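22nd February
By Rosário Simões

Ticket 247: fitted sheet coming off at the wall corner, bedroom 2
Status: open, reduced to low priority

Reported problem

Fitted sheet on the bedroom 2 mattress releases at the rear corner on the wall side. It takes one or two nights. Once that corner is off, the long side rolls inward and the sleeper ends up on bare mattress by morning. The other three corners hold. The tenant has been retucking it daily.

Items involved

Mattress: Drevico, plain white cover, rounded corners, no handles.
Sheets: two Kevavow fitted sheets, both white, bought together in May. Labeled below as A and B.
Protector: Raltero, quilted, with elastic straps across the corners.
Bed stands with one long side against the wall. Moving it to the middle of the room is not an option with the door where it is.

Step 1. Measured the mattress

Depth without protector is 13 inches at all four corners. Depth with protector fitted is a little more, and varies depending on how the quilting bunches. The label on sheet A gives a maximum depth of 15 inches. On paper the sheet fits either way.

Step 2. Measured the sheets

Sheet B has a pocket depth matching its label. Sheet A comes up short on all four pockets, the worst of them by more than an inch. Both have been washed the same number of times according to the tenant, but A has been going through the dryer on high and B has been line dried. The elastic on A is also weaker. Pulled out by hand and let go, it returns slowly and leaves a ripple in the hem.

Step 3. Swapped sheets, protector left on

Fitted B over the protector. Wall corner released on the second night. Slower than A, same corner. Shrinkage is therefore part of the problem and does not cover all of it.

Step 4. Checked the protector

The Raltero strap at the wall corner was twisted under the mattress. This lifted the corner of the protector into a ridge, and the sheet pocket was sitting on top of the ridge with very little hem tucked below. Untwisted the strap and flattened the quilting. Refitted B. It held for four nights and then released again.

Step 5. Checked the order of fitting

Asked the tenant to make the bed as usual while I watched. The near corners go on first, then the far end, and the wall corner is last. By that point there is no slack left, and with the bed against the wall the last pocket can only be pulled on from above. It catches the edge and nothing underneath.

Changed the order as follows:

1. Pull the bed out from the wall by a hand's width.
2. Fit the wall corner at the head first, with the hem fully under the mattress.
3. Fit the corner diagonally opposite.
4. Fit the remaining two.
5. Run a flat hand under the long side to check that the hem is not folded back on itself.
6. Push the bed back slowly. Pushing it fast drags the side of the sheet up against the wall.

Step 6. Retest with protector removed

Took the Raltero off to rule it out completely and put a sheet directly on the mattress using the order in step 5.

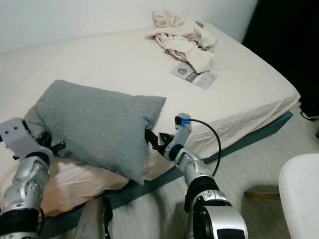 Result after 9 nights: no release at any corner. The hem at the wall side had crept upward slightly and went back with one tuck. Top surface stays flat enough that the tenant has stopped retucking.

Step 7. Retest with protector back on

Sheet B, strap straight, order as in step 5. Six nights so far, no release. Test continues.

Findings

Main cause is the fitting order, with the wall corner done last and from above. The twisted strap made it worse. Shrinkage of sheet A made it worse again, and A should not be used with the protector.

Actions

Sheet A moved to bedroom 1, where the mattress is thinner. Done.
Sheet B to be dried on low or on the line. Tenant informed.
Replacement second sheet with deeper pockets: asked Cunha for a price on a pair. No reply yet.
Sheet grippers (the clip type) considered and not ordered. They would have to be fastened at the wall side, which is the part that is hard to reach.
Felt pads under the bed feet so that it can be pulled out without lifting. Two feet done, two left. The pads in the drawer were the wrong diameter.

Open question

The tenant asks whether a flat sheet with folded corners would do instead. Probably yes, with enough tucked under on the wall side. Not tested. Leave the ticket open until the step 7 result is in and the remaining pads are fitted.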